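Handout 4: Looking after the hand-held gripper pair
Practical course in small automation, workshop part. Prepared by Iara Sosa
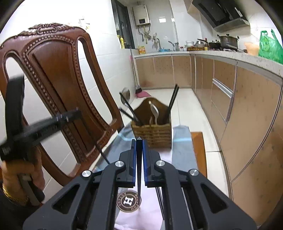

The gripper pair is the tool we use the most in this course, and it is also the tool which gets the least care. Each student group receives one pair in a gray Juven case and keeps it until December. The work you do with it looks light, but for the linkage it is not. A thin object is the hardest test. When the jaws are nearly closed on one chopstick, as in the kitchen task, the two blue pads carry all the holding, and any looseness in the pivots goes directly to the tip. If the pads are worn or the arms do not close evenly, you will notice it first with a chopstick and much later with a cup or a box.

Before you start

Put both grippers on a flat table with a clean cloth. You need the 2 mm hex key, a soft brush, a cotton cloth, alcohol for cleaning and the small bottle of Dosico oil. Please do not take the oil from the other workshop, it is too thick and it collects dust.

Write the number of your pair in the log sheet. The log sheet stays in the case.

1. Checking the arms

Hold the handle in one hand and close the jaws slowly. The two linkage arms must move together. Look at the outer links, the ones with triangular cutouts, and compare left and right at half closing. If one side comes earlier, open the jaws fully and close them again before you decide. Sometimes it is only a crumb or a hair in the joint.

Then try to move each arm up and down with two fingers. A very small movement is normal. If you hear a click, the pivot is loose.

2. Pivots

Each pivot has a round silver cap. Under the cap is the screw. Tighten it by a small amount, a quarter of a turn at most, and test the closing again. A pivot which is too tight is worse than a loose one: the hand gets tired, and the jaws do not open completely when you release the handle. Last year two groups lost an afternoon in this way.

One drop of oil for each pivot is enough. Wipe what comes out. Keep the oil away from the pads.

3. Pads

Clean the pads with alcohol and let them dry for five minutes. Kitchen tasks leave grease on them which you cannot see, but you can feel it if you draw a dry finger across the pad. Replace the pads when the surface has become shiny or when a corner lifts. Always replace both pads of one gripper in the same session. The spare pads are in drawer 27, and the old ones go in the tin beside it.

Do not use glue from the shop. The new pads have their own adhesive, and they need the night to hold well.

4. Closing test

Take a sheet of paper and close the jaws on it. Pull gently. Repeat the same at the tip, in the middle and at the base of the pad. The paper should resist in the same way in all three places. Repeat with a chopstick held upright and turn your wrist slowly to both sides. If it slides down, go back to point 3.

The pair from the Plarncombe workshop reached 3,049 closings on its counter before the first pad change. Ours usually need it earlier.

For the next meeting

Bring the log sheet with points 1 to 4 filled in for both grippers, left and right separately. Read page 62 of the reader by Đặng, the part about play in joints. Groups with a click in any pivot should come to the workshop at 3 p.m. and bring the whole case.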